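Saturday, 7:40 am, dye bench

Madder again. Vat 3 from Thursday is a loss, pulled the skeins out and they are the color of a wet brick on one side and salmon on the other. Jenő says salmon sells. Not putting it in the Flarkberg order.

Restarting from scratch with the new roots. Mwanahawa ground them last night, finer than the last lot, more like coffee than bark. Smells sweeter too. 100 g wool per skein, 13 skeins scoured and hanging, two of them still feel greasy so those go back in with a bit more soap before anything else.

Mordant: alum at 19 percent weight of fiber. Was using less before. Trinidad's old notes from Tumer have more alum and no cream of tartar at all and her reds were better than ours, so trying that. Skeins in alum bath from 8:15, bringing up slow. Do not walk off and leave the burner on high, this means me.

Water: filled from the rain barrel, not the tap. Tap is hard, which madder likes, but it's also been all over the place since they dug up the road and I want one thing that stays put. Added a pinch of chalk to the dye pot instead. Pinch = the small horn spoon, level.

9:30. Alum bath at temp, holding. Andor came by for the big kettle, told him after lunch. He wants it for walnut hulls and I am not having walnut in that kettle before the reds are out. He can use the enamel one with the chip if he doesn't mind the rust spot, for browns it hardly matters.

Madder soaking in the meantime. Poured off the first soak water, yellow-brown, kept it in the lidded bucket for Maëlys who wants to try it on linen. Second soak already redder.

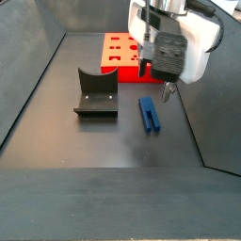
Can the wool go into the madder while it's still wet from the alum?
It should go in wet. Squeeze it out, give it one quick rinse and put it straight in; dry wool takes the color in patches, and if it has dried out overnight soak it again for an hour first.

10:50. All in. Left two out for the Shawky blue later, so 11 in the pot. Roots are in a bag this time, old curtain net tied with string, instead of loose. Picking root bits out of that last batch took most of an evening and there is still some in my sweater.

Temp is the whole problem with madder I think. Goes brown if it gets too hot. Thursday's pot got away from me, thermometer was sitting on the bottom reading who knows what. Now hung from the spoon handle so it sits mid pot. Keeping it under 150 F, lid half on, turning the skeins every ten minutes or so with the long stick. Turn gently!! The last ones felted along the ties.

11:30. Color moving. Orange, then more of a rust. Not red yet. Trinidad's note says wait, in capitals.

12:15. Better. Real red in the folds. One skein (the one with the green tie) is behind the others, it was at the top, pushed it under with a plate.

Lunch. Maëlys watched the pot, says it never moved more than a couple degrees.

1:40. Burner off. Leaving everything to cool in the bath till tomorrow morning, no peeking. Andor will have to wait for his kettle, have told him, he took it ok.

Cost stuff while I remember: the Iladard roots are 92 for the sack, up again. If the second bath off these gives a decent coral then it evens out, if not we need to talk about the price of the red skeins. Mwanahawa thinks we could stretch it by running the weaker bath on gray wool insted of white. Worth one skein to find out.

To do
- wash the two greasy skeins AGAIN
- label ties before they go in the pot, not after
- more string
- write Flarkberg, tell them reds late, ask if they still want the undyed
- litmus strips, nearly out
- scrub Thursday's pot, there's a ring on it

Tomorrow: rinse till clear, cut one skein in half and dip half in weak wood ash water to see if it pulls it towards pink. Jenő did this once and it went a kind of raspberry, then he lost the sample. Put the sample in the book this time, staple it, page is marked.

Second bath to go on right after if the roots stil have anything in them. Squeeze the bag and look.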